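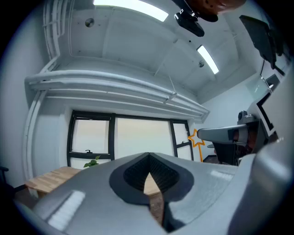 Section 4: Hanging a light fixture under a paneled ceiling

Okay, you've got your Tremblay fixture out of the box and the cord is still tied up. Leave it tied! I untied mine right away the first time and spent half the evening stepping on it.

Before you start

Switch off the power at the breaker and check the old fixture with a tester. A wall switch alone won't do. If the wiring in the ceiling looks scorched or brittle, stop there and call an electrician (I did, in April, and I'm glad).

Look up and plan around whatever already lives on your ceiling. In a workroom like mine that means ducts, pipes and a smoke detector, and they all want their space.

1. Mark the two bracket points on a flat panel, well clear of the beams. I use painter's tape, and a pencil mark on the tape.

2. Measure between the marks. For the long fixture it should be 255 mm from center to center. The short one takes 190 mm. I mix these up constantly, so I write the number on the tape too.

3. Screw the brackets into solid framing. Panels by themselves won't hold the weight, and please don't borrow a duct hanger or a pipe strap as an anchor, however handy it looks.

4. Get a helper on a second ladder and lift the fixture up to the brackets. Dalia Adomaitis held the other end of mine and kept calling out which side was low, which was a huge help.

5. Connect the wires by the chart inside the cover, ground first. Tug each one gently.

6. Snap the cover on. You want to hear 2 clicks, one at each end.

7. Power back on, and try the switch.

Note: If the light bounces off your monitor or any glass panels, turn the screen a little before you go moving the fixture. It took me a week to think of that.

Note: The tubes are rated for 3,000 hours. I write the start month on the end cap in marker.

Caution: Never cover or paint over a smoke detector, and keep the fixture as far from it as the detector's own instructions say.

Wall switches and dimmers are in Section 5.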